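メモ兼README。清書する時間がないのでこのまま上げます。気づいた人は直接直して、PRはいらない。

# haizen-equip-plan(配膳・食卓片付けセル 機材計画)

食卓まわりの作業(皿・椀・カトラリーの配置と回収)をやるセルの、機材の購入・予算・更新計画を置いておくリポジトリ。記録データの場所と読み方も下の方に少し書いてある。コードはほぼ無し。CSVとMarkdownと集計スクリプト2本だけ。

担当

- 全体と予算:Ga-eun Bae
- ハンド、指先、治具:Valter Rønning
- 記録系(カメラ、ストレージ):Bouchra Tawfik
- 発注・検収:Young-sook Kong
- 集計スクリプト:Joon-young Ha(質問はissueで。チャットだと流れる)

## いまの状態

- 一次見積もり、2月に締め。Prustholm と Nindov の2社から取った
- アーム本体は今期は買わない。現行機の保守延長でいく
- 買うのは手先まわり、記録まわり、食器と敷物(消耗品扱い)
- Skodau のカメラは試用機を返却済み。購入するかは保留、理由は後述
- Murakami(作業台のフレーム)は納期回答待ち。催促した。もう一回催促する

## ディレクトリ

```
budget/
 lines.csv 明細。1行1品目
 quotes/ 見積PDF。ファイル名は 社名_品目_版
 old/ 触らない
data/
 index.csv エピソード一覧
 notes.md タスクごとの注意
scripts/
 sum_budget.py
 pick_blur.py ブレの強いコマを拾う
```

`old/` は前の計画の残り。費目の切り方が今と違うので足し込まないこと。一回やって合計がおかしくなった。

## 予算の考え方

去年の失敗から。本体に寄せすぎて、手先と消耗品が期末に足りなくなった。指先のパッドは減るし、食器は割れるし、敷物は汚れる。なのに費目が「雑費」一行だった。今年は分けた。

明細のカテゴリ:

| 記号 | 内容 | 承認 |
|---|---|---|
| A | アーム本体、制御箱、保守契約 | Bae |
| H | ハンド、指、パッド、ねじ類 | Rønning |
| R | カメラ、ケーブル、照明、ストレージ | Tawfik |
| T | 作業台、敷物、食器、カトラリー | Kong |
| X | 送料、据付、出張校正 | Kong |

送料をXに出したのは、Nindov の見積が送料込み、Prustholm が別立てで、そのまま並べると比較にならないため。込みの分は担当に聞いて割ってもらった。割れないと言われた品目は `x_unknown` に 1 を入れてある。空欄は未確認。0 は「送料なしを確認した」。ここ混ぜないで。

予備費は各カテゴリに持たせず、全体で一本。使うときはissueを立てて金額と理由だけ書く。長文いらない。

## H:手先まわり

優先度いちばん高い。

- 指は2本爪の平行型を継続。多指は検討したが見送り。食器相手なら足りるし、予備品が既にある
- 替え指は左右セットで買う。片側だけ替えると当たりがずれて、薄い物をつまむときに傾く
- パッドは別売りの薄手。貼り替え込みで見積もる(貼り替え作業を工数に入れてなかったのが前回の穴)
- 固定ねじは規格品で足りる。純正は高いし遅い
- 替え指の単品最低発注数が2。つまりセットなら問題なし

つや消しの面は傷が見えにくいので、点検は目で見るだけじゃなく指でなぞる。あとRønningが測定治具を欲しがってるけど、今期は入らないと思う。来期の仮行には入れておいた。

つかみ幅の話。椀の縁をはさむのと、スプーンの柄をはさむのでは必要な開きがまるで違う。開閉の速い型番は魅力だが、制御箱の更新がついてくるのでAカテゴリが膨らむ。制御箱ごと替えるなら保守契約も巻き直し。今期は型番据え置き。

## T:台・敷物・食器

- 敷物:色つきの無地。柄物は買わない。洗い替え必須
- 食器:淡い色の椀と皿、白いスプーン。同じ品番で買い足せるものに限定
- 割れ物の補充は四半期ごとにまとめ買い。都度買うと送料の方が高い
- 作業台フレーム:Murakami。天板は今のを流用、採寸は済み

食器を同じ品番に縛るのは評価の都合。途中で形が変わると前のエピソードと比べられなくなる。廃番の予告が出たらKongにすぐ連絡、まとめて押さえる。押さえた分の置き場がないのは別の問題で、棚もTに入れた。 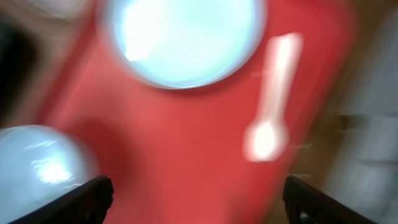 で、カメラ。ここが一番もめてる。

## R:記録まわり

論点は手首カメラを替えるかどうか。選択肢はざっくり、

1. 現行の小型カメラのまま、照明だけ足す
2. シャッター方式の違う機種に替える(Skodau)
3. 現行のまま、アームの移動速度を落として記録する

Bae と Ha は1、Tawfik は2推し。3は金がかからないがエピソード単価が上がる。人が張り付いてる時間が伸びるから。無料ではない。

状況整理。手首についてるカメラなので、腕が速く振れればコマは流れる。速い移動の途中は物の輪郭が溶けて、淡い色の食器は光で飛びやすい。つかむ直前で減速するから、そこだけ使うなら困らない。全区間を学習に使うなら困るかもしれない。かもしれない、の段階で買い替えの稟議は書けない、というのがBaeの立場。もっともだと思う。

照明は数を増やすより当て方。白っぽい物に強い反射が出るので、拡散板を先に買う。安い。これは決裁済み。

露出を短くすると暗くなる → 照明が要る → 反射が増える、の堂々巡りになりがちなので、1と2を別々に見積もらないこと。2を選んでも照明代は消えない。Skodau の見積には照明が入ってないので注意。単体で見ると安く見えてしまう。

ストレージは足りなくなる前に買う。動画は圧縮前を残さない方針に変えた。残したい人は自分の予算で。

ケーブル。手首を通る線は消耗品です。予備を最低1本、コネクタの向きを確認してから発注。向き違いを一度買った。まだ引き出しにある。誰か使って。

## データについて(簡易カード)

計画の根拠に使っているだけなので、詳しいカードは別に作る予定。予定。

| 項目 | 値 |
|---|---|
| エピソード数 | 3,592 |
| うち人手で見直し済み | 700 |
| 除外候補 | 201 |
| 視点 | 手首側の小型カメラ |
| 対象物 | 椀、皿、スプーンなど食卓の物 |
| ラベル | タスク名、成否、メモ |

補足

- 見直しは先頭から順ではなく、タスクごとに抜き出した。偏りは完全には消えてない
- 除外候補は「捨てる」ではない。成否ラベルとメモが食い違っているもの。最後に人が決める
- 動きブレは除外理由にしない。速い移動の区間に出るのは普通のことで、抜くと遅い動きばかり残る
- `blur_score` は相対値。別の日の照明とは比べられない。閾値で切って予算の根拠にしないで
- 画面の端の物は名前がつけられないことが多い。わからない物は `unknown` のまま。推測で埋めない

メモ欄の書き方がバラバラ。「滑り」「すべり」「スリップ」が全部ある。集計前に `notes.md` の対応表を通すこと。対応表も途中です、足してくれると助かる。

### 使っていい用途

- 機材比較、更新時期の見積もり
- 社内での把持・配置の学習実験
- 失敗メモの集計

### 向かない用途

- 把持力の推定。力の記録がそもそもない
- 他社ハンドとの性能比較。条件がそろってない
- 食器の耐久の話

## スクリプトの使い方

```
python scripts/sum_budget.py budget/lines.csv --by cat
python scripts/pick_blur.py data/index.csv --top 20 --out review/
```

`sum_budget.py` は税抜きで足す。税込みの行が混ざってたらエラーで止まる、はずだけど、`tax` 列が空だと素通りする。直す。Haに投げてある。

`pick_blur.py` の出力先は先に作っておくこと。無いと黙って何も書かずに終わる。これも直す。

## 発注の流れ

1. `lines.csv` に行を足す。`status` は `draft`
2. 見積PDFを `quotes/` に置く。版番号を忘れずに
3. カテゴリの承認者が `ok` に変える
4. Kongが発注、`ordered` に
5. 届いたら型番・数量・コネクタの向きを確認して `received`

急ぎでも1は飛ばさない。先に口頭で頼んで後から行を足すと、二重発注になる。なった。拡散板が二組ある。一組はまだ未開封なので返品できるか確認中

型番は見積書からコピペで。手で打つとゼロとオーを間違える。備考に自分用の略号を書くのは構わないが、他の人が読む列には書かないでほしい。

## 来期に回したもの

- 測定治具(H)
- 俯瞰カメラの追加(R)。台フレームが来てから取り付け位置を決める
- 自動工具交換(A)。タスクが食卓だけの間はいらない
- 二台目のセル。場所と電源の話が先。電源は盤の空きを調べてもらってるところ

二台目については希望が多いのはわかってるが、一台目の消耗品の出方が一期ぶん取れてからにしたい。数字がないまま倍で見積もると、たぶん去年と同じ事になる。

## 未解決

- [ ] Murakami の納期
- [ ] Prustholm の替え指、旧型番と新型番の互換。互換「の見込み」と言われた。見込みでは困るので書面待ち
- [ ] カメラ案1と2の合算見積もり(Tawfik)
- [ ] 保守延長に出張校正が含まれるのか。契約書の書き方があいまい
- [ ] `x_unknown` の残り
- [ ] 食器の置き場
- [x] 拡散板の決裁
- [x] 敷物の洗い替え発注
- [ ] 棚の寸法、入り口を通るかどうか確認してからから発注

## 変更メモ

- 送料をXに分離
- 食器と敷物を雑費からTへ移動
- 多指ハンドの行を削除(見積PDFは `old/` に残した)
- 2月:一次見積もり反映、Skodau 試用機返却、カードの節を追加
- カメラ案3の人件費、行は作ったが金額まだ。Baeの単価表をもらったら入れる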